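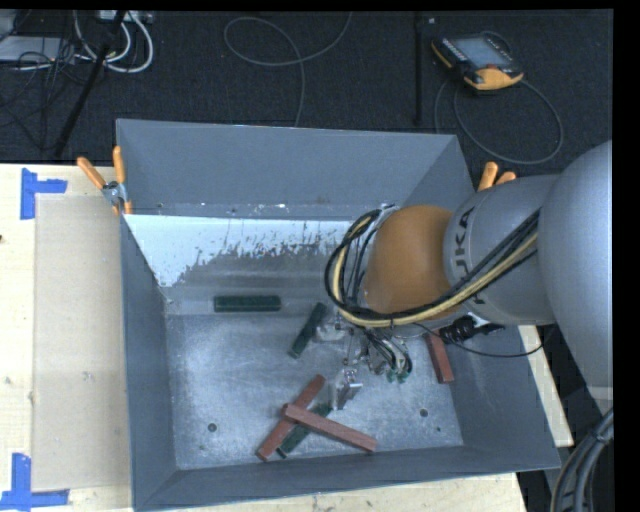
Hakley Remembers: second progress report to the Nyamweya Fund

October 2018

Prepared by Rochelle Esposito, project coordinator
For the attention of Kibet Mabula, grants officer

Dear Kibet,

Thank you for your patience over the last few weeks, and for agreeing to a slightly later date for this report. I wanted to wait until the Clornberg recordings were in before I wrote, as I'd have felt a bit of a fraud telling you about the project without them, and I'm glad I did, for reasons you'll see further down. I've kept to the headings in your template as far as I could, though I'm afraid some things have wandered.

Where we are with the interviews

We told you in the application that we would record 355 minutes of finished, listenable material from people who worked at or lived beside the old Grosenus carpet mill. We are past that already, and I suspect we'd have been past it in August if I had been quicker with the editing. People talk for longer than you think they will. I'd allowed an hour for each visit including tea, and I have hardly been home inside two.

The weavers came forward first, as we expected, and they are wonderful on the noise and the heat and the way you learned to lip-read across the shed. What we hadn't planned for was the number of people who never set foot inside the mill and still have a great deal to say about it. There is a lady on Chapel Row who can tell you what shade was being dyed on any given morning of her childhood from the colour of the brook. Her late husband kept a little notebook of it, and she has let us copy the pages. There is also a retired bus conductor who remembers the fluff on the seats after the late shift, and who sang us (without being asked!) most of a song about the overlooker. I have had to think hard about whether that one can go on the website.

The Clornberg side has been slower. As you know, a good many families moved over there when the spinning was transferred, and there is still some feeling about it, more than I had understood when I wrote the application. Two people said no to us in the spring and have since said yes, which I put down entirely to the bus conductor, who seems to be related to everybody. Those recordings were finished a fortnight ago, and they change the story a good deal. In Hakley the transfer is always spoken of as the day the work was taken away. In Clornberg they remember cold houses with no curtains up and a works canteen that wasn't built yet. I'd like the final exhibition to let both of those stand side by side, and I have started rewriting the panels with that in mind.

Transcription

This is the part that is behind, and I would prefer to say so plainly. We have typed up a little over half of what has been recorded. The dialect words slow everything down, as does the mill language, and I have spent whole evenings on the spelling of a single part of a loom. We now have a word list going, which helps. "Thrum" gave us no trouble, but there is a term for the waste under the creel that we have been given in four spellings by people who all swear to theirs.

I've moved the deadline for the full set of transcripts to the end of January. It doesn't affect anything else in the plan apart from the printed booklet, which will follow on from it.

The school sessions

Hakley Primary took all seven of the workshops we offered and has asked whether there might be more. The older children learned how to interview and then practised on their grandparents, and the recordings they brought back are patchy and full of dogs barking and very much worth having. One boy asked his great-aunt what she'd had for her dinner on her first day at work, which I had never thought to ask anybody, and now I ask everyone. It is usually bread and dripping, but you'd be surprised where the conversation goes afterwards.

The younger class made rag samples and drew the mill as they imagine it. I am hoping to hang these at the entrance to the exhibition, low down, so that their owners can find them.

The open day

We held it in the Methodist hall in August and expected perhaps thirty people. There were around 80 by the middle of the afternoon, and we ran out of cups. The long table of photographs was the heart of it. We had asked for help putting names to faces, and left pencils and slips of paper, and people stood there so long that we had to put out another row of chairs. A good number of those faces have names now. One photograph, the works outing with the charabanc, turned out to have been labelled with the wrong year for as long as the library has had it.

I would do it differently next time in one respect, and put the listening post in a separate room. With that much talk going on you couldn't hear the recordings at all, and several people told me they'd come especially for them. I have promised them a quieter afternoon in the new year.

Money

We have £3369 of the grant left to spend. Most of it is set aside for the exhibition panels and the booklet, with a smaller amount for travel to Clornberg and back. We saved on room hire, as the hall let us have the day for the price of the heating, and overspent on batteries and memory cards. With your agreement I'd like to move the room hire saving across to pay for a few extra hours of typing. I'm happy to set that out in a separate note if you need it for your own file.

What comes next

The panels go to the printer once the Clornberg text has been read over by the people quoted in it. Some of them would like to see their words in large type and on paper, so I'm taking them round by hand. The exhibition is booked for the library's upstairs room in the spring, and after that the recordings go to the county record office, who have been very kind about our file names.

There is one thing I'd welcome your advice on. A few people have asked to have their recordings held back from the website until after they've died. I have said yes to all of them, as it seemed the only decent answer, but it isn't covered in the agreement we signed with you and I would like it to be in writing somewhere.

You would be very welcome to come up and hear some of it for yourself before the exhibition. The Chapel Row lady has already asked when the people from the Fund are visiting, and whether they take sugar.

With warm thanks and best wishes,

Rochelle Esposito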